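Re: [homelinens] Folding the plush ones
25 December 2022

> Does anyone else fight with thick checkered towels? Mine won't stay
> folded, and the Corken shelf is only so deep.

Yes, and I love them anyway! Start with one corner and turn it well over, so the fuzzy edge rolls with it.

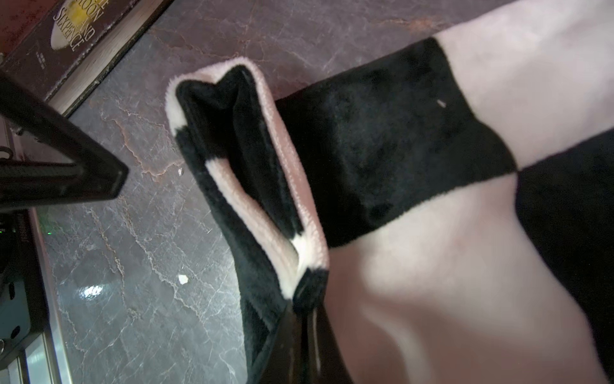
Corner turned over, pale border along the rim

Deep pile fights back, so press each fold before making the next – I've done this since August and it still makes me happy.

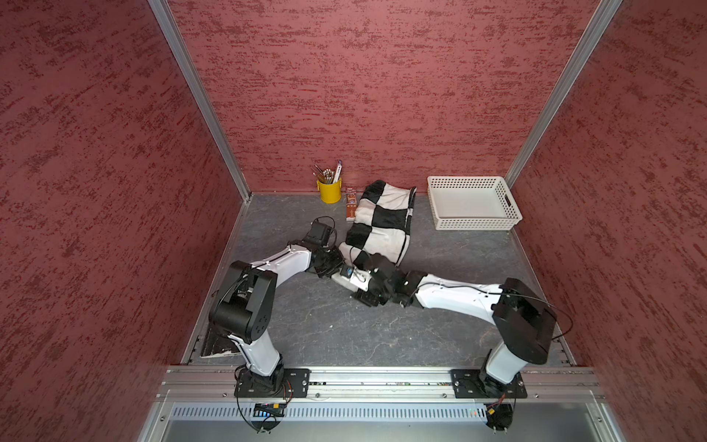 Big squares help a lot, too. Use the seams between them as your fold lines and you hardly have to measure. 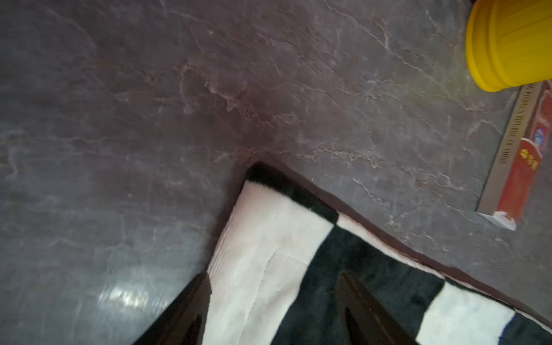 If it goes wrong

Spread it out again and smooth the back edge first. Mine always rumples there.

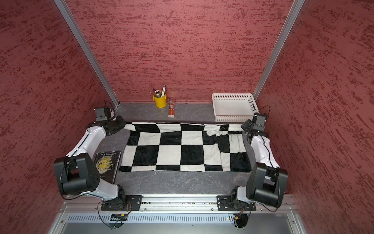

Then go in thirds – it fits my Tosar basket beautifully. Do try it!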